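Ticket 374 - Gapless playback broken on album download
Product: Quartey player, desktop
Store: Lolport
Status: Closed
Priority: Normal

Reported problem

Customer bought the Rarnotness album "Citside" as a FLAC download. There is a short silence between tracks 4 and 5 and again between 8 and 9. On the streaming version those tracks run straight into each other. Customer says the gap is long enough to ruin the segue into the slow half of the record.

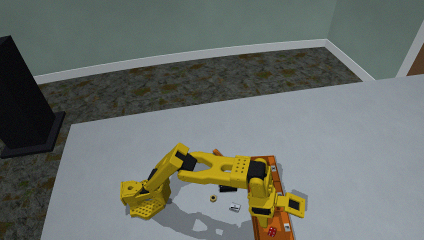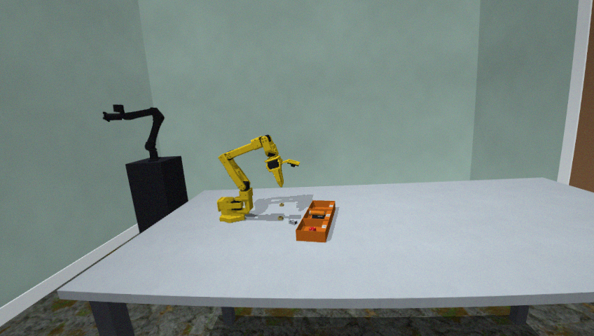
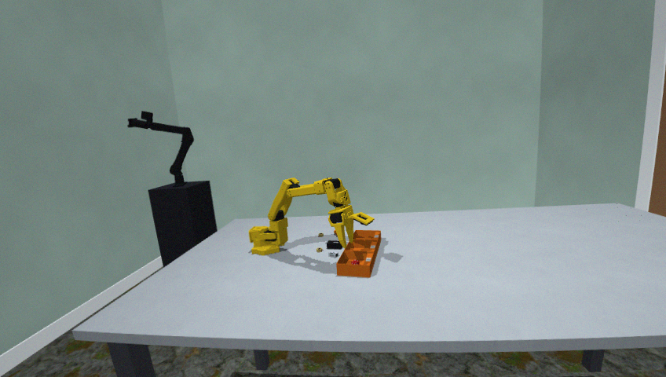 Attachments (3): yellow arm on table, all views

Log

9:10 am - Asked customer for player version, output device and whether crossfade is on. Asked for a log export too.

9:45 am - Customer replied. Crossfade is off. Output is the built-in sound card. Log attached. Customer has tried a restart and a fresh download, same result both times.

10:20 am - Bought the same album on the test account. Gap is there on our side, same two places. Other joins on the album are clean, including 5 into 6, which also has no pause on the streaming version.

10:50 am - Opened tracks 4 and 5 in an editor. Track 4 has 308 ms of silence at the end. Track 8 has 835 ms. Neither is in the streaming master. So the player is doing what it should and the silence is in the files.

11:05 am - Checked the MP3 version of the album. No extra silence. Only the FLAC set is affected.

11:30 am - Passed to Lolport catalog team with track numbers and both measurements. Told customer we found the cause and that changing player settings will not help. Offered the MP3 set in the meantime. Customer declined, wants lossless.

2:15 pm - Catalog team confirms the label sent 2 deliveries of the FLAC files. The first one had padded endings on tracks 4 and 8 and was never replaced in the store. Streaming got the second delivery.

3:40 pm - Corrected files are live. Downloaded again on the test account. 4 into 5 and 8 into 9 now play with no break.

3:50 pm - Asked customer to delete the old folder before downloading. Quartey keeps the old file if the name and tags match, and that would leave the gap in place. Library needs a rescan after.

4:35 pm - Customer confirms both segues play correctly. Play counts were reset by the rescan. Customer is fine with that.

Resolution: Bad source files replaced by store. No player change made.

Related: play counts lost on rescan when a file is replaced - separate ticket opened, still with the library team.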